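Tue 25 June

Cold brew again. Chowdary want a bottled version for the cafe fridge by the end of summer and they are still quoting the flyer from the filter people, which promises "a full day's flavor in 7 hours." I have read the flyer twice and can't find what they compared it with.

Setup same as the April runs: Pleltham house blend, coarse, 121 g to the liter, tap water through the Dotlow cartridge. Four jars. A and B steeped 7 hours on the counter, C and D overnight in the fridge and pulled when I got in. All strained through the same paper. Labels turned to the wall and shuffled before tasting.

A – thin up front, then a woody finish.
B – same beans, same hours, noticeably sweeter than A. That bothers me more than anything else here.
C – rounder, some chocolate, dull by the second sip.
D – close to C. I'd have called them the same jar.

So if A and B don't match each other I don't see how anyone can say what the short steep does. Grinder not cleaned between doses, my fault. Might be that, might be me.
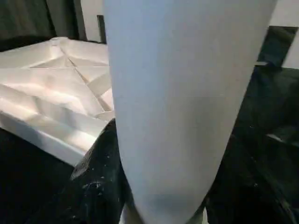
Osian Pumphrey tasted after lunch and put B first, A last, and thinks I'm making too much of the gap. His view is that no customer will ever have two bottles side by side, and that with milk in it the whole argument goes away. He also says the flyer is probably right about the 7 hours even if it has no business being that sure.

Maybe. But Chowdary sell it black, over ice, and ice opens up a woody finish like nothing else. Poured A over ice to check. Worse. B over ice was fine, which leaves me where I started.

Strength readings are no help. The Prinduvov meter gave me two different numbers for jar C inside a minute, and it did the same in April. I've stopped writing them down until somebody sends it back. 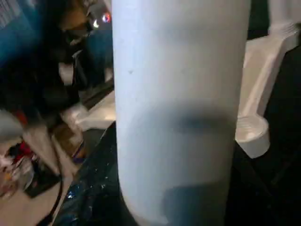

Dosing is the next thing I want to pin down. Chowdary's counter staff won't weigh anything on a Saturday morning, whatever they told us at the meeting, so the recipe has to survive being measured by volume. I'd try it with a shallow round bowl with a raised rim, along the lines of the white plastic one in the second photo, leveled off with a knife. My guess is it drifts by some 4 grams a scoop between a fine hand and a heavy one. Over a big batch that would swamp any difference between short and long steeps, and then the flyer can say what it likes.

To do:
Repeat A and B, grinder brushed out before each.
Ask Pleltham for the roast date. The bag has a best-by and nothing else.
Same jars with bottled water, in case the cartridge is spent.
Osian to shuffle the labels next time, I think I recognized D by the chip in the lid.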